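Irimcombe Walkers list archive
Subject: Re: Packed lunches on the Prindberg walk

On the matter of the May walk, a member wrote:

> Could we please have a word about lunch. On the last outing we stopped
> for 40 minutes at the Gunalwood stile because certain people had brought
> what I can only call a buffet. There was a quiche. It needed a knife, and
> then it needed plates, and then someone remembered they had chutney. By
> the time we set off again the light was going and we missed the bus.
> I suggest everyone brings one item, eaten by hand, standing up.

I've read this several times now, once aloud to the dog, and I would like to speak for the quiche.

It was my quiche. I carried it 3 miles in a tin on my back, uphill, and it arrived in better condition than I did. I don't recall the writer of the above refusing a slice. I recall a second slice. The chutney, I admit, was showing off.

The bus is another matter. We missed the 109 because we were waiting for it on the wrong side of the road, and it went past us the other way with the driver waving. Lunch can't be blamed for that. The stop moved over the winter when they dug up the verge, and the new timetable is pinned up inside the shelter at the old stop, where it's very well protected from anyone who needs it.

As to eating standing up, I've done it and I don't care for it. You end up with a sandwich in one hand and a map in the other, and on a windy day you bite whichever is nearer. Half the point of a walk is sitting down in the middle of it. I'd go so far as to say that several of us only come for the sitting down, and put up with the rest.

Still, I can see that not every outing calls for pastry. The Prindberg route is longer than the last one, roughly 12 miles if we go round by the reservoir, and there's nowhere flat to put a tin until you're past the second gate. So in the spirit of peace I am prepared to go over to bars for the morning stop, and keep proper food for the top.

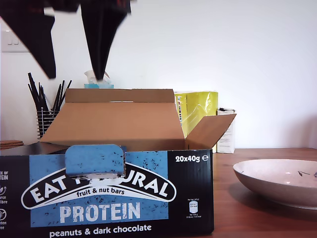 Open box of Eat Natural bars on the table.

I know there are strong feelings about bars on this list. The great flapjack argument ran for most of a winter and I believe two people still walk at opposite ends of the line on account of it. I take no side. A bar goes in a pocket, it survives being sat on, and it can be eaten while looking for the footpath sign, which on this route is a job that takes up most of the morning. Please take your wrappers home. The farmer at the second gate has been very decent to us and he does look.

Some practical points, while I have your attention:

We start from the car park at Irimcombe at half past nine. Last time half past nine meant ten, with a further ten minutes for boots. Put your boots on at home, or in the car if you aren't driving it.

The path below the reservoir is soft. I went down to look and came back with one gaiter. If anyone finds a green gaiter, left leg, I'd be glad to have it.

The tea room at Nepia is open again but shuts at four, and they won't do scones for a party unless you ring ahead. I'll ring ahead. If you want a scone, say so on the list, and please don't say so to me at the gate on the way in, when it's too late and I have to watch you look at mine.

Dogs are fine on leads. Mine will be there. He has no views on lunch beyond wanting it.

And I'll be bringing something in a tin for the top. It cuts cleanly, it needs no plates, and those who wish to eat it standing up are welcome to.

– The one with the quiche

Comments

One scone please, and one in reserve. Is the reservoir path passable in ordinary shoes?

No it isn't. I've seen your ordinary shoes.

Flapjack is a bar. I said so at the time and I'll say so again.

Have found a gaiter but it's a right leg and it's blue. Will bring it anyway.

Contact the list owner | Copyright Irimcombe Walkers | Back to top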